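**Gripper droops a little after every cabin job, what am I missing?**

Hashini Weerakoon

Our arm does interior work in parked cars, and I love this thing! But after 20 or so pick-ups the fingers come in low on the left. I re-zero, it's perfect for 10 minutes, then it wanders again. Black three-finger gripper, bracket mount. 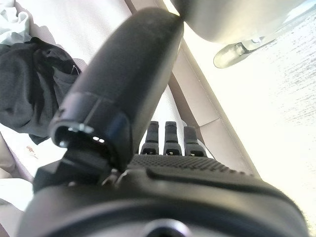 I've already swapped the fingertips and redone the tool offset twice. No change at all.

**Rizk**

Fun one! Check the wrist collar before you touch the software again – mine had a screw that felt tight and wasn't. Take the gripper off, wipe both faces, put the screws back in by hand, then snug them crosswise in small steps. Re-zero last. Mine held for 106 cycles after that and I did a little dance.

**Amine**

clean the pad too, dust gets everywhere in cars

**Plarside**

What Rizk said, plus look at your cable. If it pulls when the wrist turns, give it 5 cm more slack.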